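How a Sewing Machine Makes a Stitch

If you sew on a button by hand, the job goes like this. You push the needle down through the cloth, let go of it, grab it from underneath, say ouch, and push it back up again. The whole needle goes through and drags the thread behind it like a dog on a lead.

A sewing machine can't do that. Its needle is fixed tightly to the machine and can't let go and be caught on the other side. It only goes down and up, down and up, and it never leaves home. So how does it sew anything at all?

A needle with its eye in the wrong place

Look closely at a hand-sewing needle and you'll find the hole (it's called the eye) at the blunt end. Now look at a machine needle. The eye is right down by the sharp point. It looks like a mistake, and the person who first thought of it probably had to put up with a lot of remarks.

It is a very good idea, though. When the point goes through the cloth, it takes the thread down with it straight away. Then the needle starts to go back up, and the thread doesn't quite keep pace. It bulges out under the cloth in a small loop.

If nothing else happened, the loop would be pulled straight back up through the hole and you would have a row of holes and no sewing. Plenty of people have made exactly this, usually late at night with a costume due in the morning.

The second thread

Something has to catch that loop. Most home machines have a second thread, wound on a little spool called a bobbin, hidden under the flat plate where the cloth sits. Around the bobbin is a curved metal hook. As the needle comes up, the hook swings by, grabs the loop and carries it right round the bobbin.

Now the top thread has gone round the bottom thread. A lever on the front of the machine pulls the slack up, and the two threads lock together in the middle of the cloth. This is called a lockstitch. All of it takes less time than it takes to say "lockstitch".
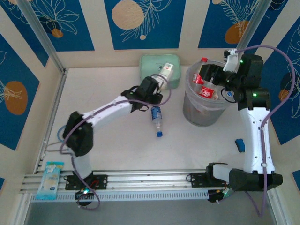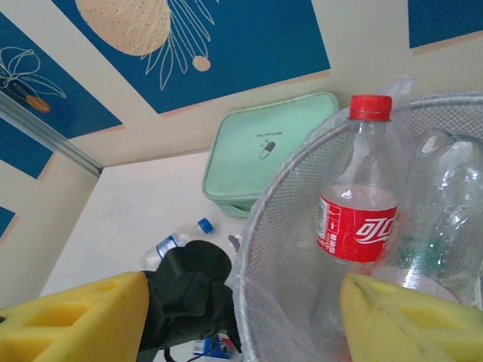
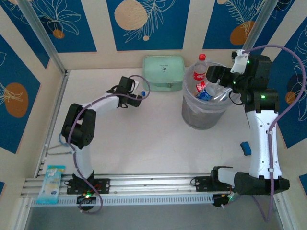

Why does a sewing machine need two threads when a person needs only one?

The machine's needle never lets go of its thread, so it can only push a loop through the cloth. The second thread goes through that loop and stops it slipping out again.

Who moves the cloth?

You might think you do. The machine would like a word about that. Under the needle there are small rows of metal teeth called feed dogs, which don't bark and won't fetch anything. They rise up, grip the cloth, shuffle it backwards by one stitch, drop down and return to the start. Your hands are only there to steer. If you pull, the needle bends, and a bent needle is a bad-tempered thing.

Above the cloth is a metal foot that presses down so the teeth have something to push against. It is called the presser foot. The people who named this one were clearly tired by then.

How fast is fast?

Say a machine makes 1000 stitches a minute. At that speed, a long curtain hem of 2498 stitches is finished in under three minutes, if you don't stop to look out of the window. A short seam of 297 stitches would be over in less than 20 seconds. Sewing it by hand would take you most of a rainy afternoon, and a biscuit.

When it all goes wrong

Sooner or later you will turn your sewing over and find a bird's nest underneath. This is a real sewing term, and it means a horrible tangle of thread. Most beginners blame the bobbin, as the mess is on its side. Usually the bobbin is innocent. The top thread has missed one of the places it should pass through, so it is too loose, and the hook keeps dragging down more of it than it needs.

Ottó Nyitrai, who teaches the after-school sewing club at Ullirum, has a rule for this: take the top thread out completely, lift the presser foot, and thread it again from the beginning. Members always tell him they have already checked it. He makes them do it anyway, and he is nearly always right, which they find very annoying.

Try it without a machine

You need two pieces of string in different colours and a sheet of card with 3 holes in a row.

Push a loop of the first string down through the first hole. Pass the end of the second string through the loop. Pull the first string gently until the loop closes up. Do the same at the next hole, and then the last.

Turn the card over and have a look. Then take out the second string, tug the first one, and watch your sewing come undone.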